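Last updated in June

4. The open day as a field setting

4.1 How we ended up in front of a public

I should say up front that we did not plan the open day as a study. Annelore Albers had booked our lab into the afternoon program months earlier, mostly as a favor to the department, and it was only when Byung-chul Ryu asked what we would do with the logs that we sat down and wrote a protocol. So what follows is part field report and part confession. The controlled trials in Section 3 told us how the arm behaves when two people who know it well are standing next to it. They told us very little about what happens when a nine-year-old asks it to "do the thing again."

The doors opened at 1 p.m. and the last group left a little after five. In that time 465 visitors signed in at the front desk of the building, and 89 of them took part in our demonstration, meaning they gave consent (or a parent did), stood at the marked line, and chose a task for the arm to attempt. The rest watched from further back or were on their way to the wind tunnel, which had a much better poster than ours.

The task menu was short. A visitor could ask for a pick, a push, or a handover, and the operator would start the matching policy from the Plonton console. I ran the console for the first half and Jana Kohlhase took over after the coffee break. We had agreed not to touch the arm during an attempt unless it got close to the table or a person, and not to give hints about which request was most likely to succeed. I broke that second rule twice, both times with very small children, and both attempts are left out of the numbers below.

4.2 What the visitors saw

Visitors had two views of the work. One was the arm itself, from the far side of the line. The other was the live feed from the wrist camera, shown on a large monitor that Britta Hamann had set up next to the console. We almost left the monitor out, and I am very glad she talked us into it! People looked at it far more than we expected, and a good share of our observations come from things they said while looking at it.
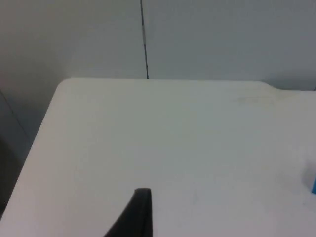
Figure 4. Wrist camera view over the white work surface, with a gripper finger at the bottom and part of a blue object at the right edge.

The most common remark, by a long way, was some version of "it can hardly see anything." Visitors had assumed that the arm shared their own view of the room, and the feed corrected that on the spot. Once they had noticed how narrow the view was, their requests changed. Early in a visit people tended to ask for things like "get the one on the other side," and after a minute or two at the monitor they would ask whether the arm needed to look around first. One father spent the whole of his turn working out how far an object could be moved before the camera lost it - a better question than several we had asked ourselves during piloting.

I find this worth reporting since the explanation sheets we handed out said much the same thing in plain language, and as far as we can tell the sheets had no effect. Gisela Meinecke interviewed 25 participants on their way out. Most could describe what the camera view was like. Hardly any remembered the sheet, and two had used it to wrap a cookie.

4.3 Success, failure, and patience

Of the attempts that we scored, 70 percent ended with the requested action completed within the time limit. That is lower than in the lab trials, and I don't think there is a single cause. The room was brighter than our lab in the early afternoon and dimmer toward the end. People put objects down wherever they liked, often right at the border of the reachable area. And the Multach controller paused the arm every time somebody leaned over the line, which was exactly its job but ate into the clock.

What surprised me more was how the audience took the failures. In our pilot sessions with students, a failed pick usually ended the conversation. At the open day a failed pick often started one. Strangers began to argue with each other about whether the gripper had come in too high, and they would point at the monitor to settle it. Jana noticed that groups got noticeably quieter when an attempt went smoothly, as if there was nothing left to talk about. We did not code for this in advance, so please take it as an impression from two tired operators. Britta has proposed a simple talk-time measure for the next round, and it is described in the appendix.

There was one group of visitors the setup did not serve well. Older adults who could not stand for long had to watch from the chairs at the side, and from there the monitor was at a bad angle. Several of them told Gisela they had enjoyed the afternoon but had no idea what the arm was supposed to be doing. A second screen would have fixed most of it. We had one in the storage room the whole time, still in its box.

4.4 Limits of this part of the study

Everyone who took part had chosen to walk into an engineering building on a free afternoon, so these were friendly people to begin with. We also did not record who had used a robot before. Byung-chul wanted to ask and I argued against it, thinking the sign-in was long enough already, and he was right. The logs hold the request, the outcome, and the time of each attempt, but they do not link an attempt to an interview, so we cannot say whether the people whose requests failed left with a different opinion.

One last practical point for anyone planning something similar: agree on a stopping time and put it on the door. We had a line of seven people at five o'clock and let them all have a turn, by which time the operators were making mistakes at the console. The final three attempts were started with the wrong policy loaded, and we dropped them from the analysis. The comparison with the lab trials is taken up in Section 5.

12 comments | 31 shares

Contact | Copyright the authors | Back to top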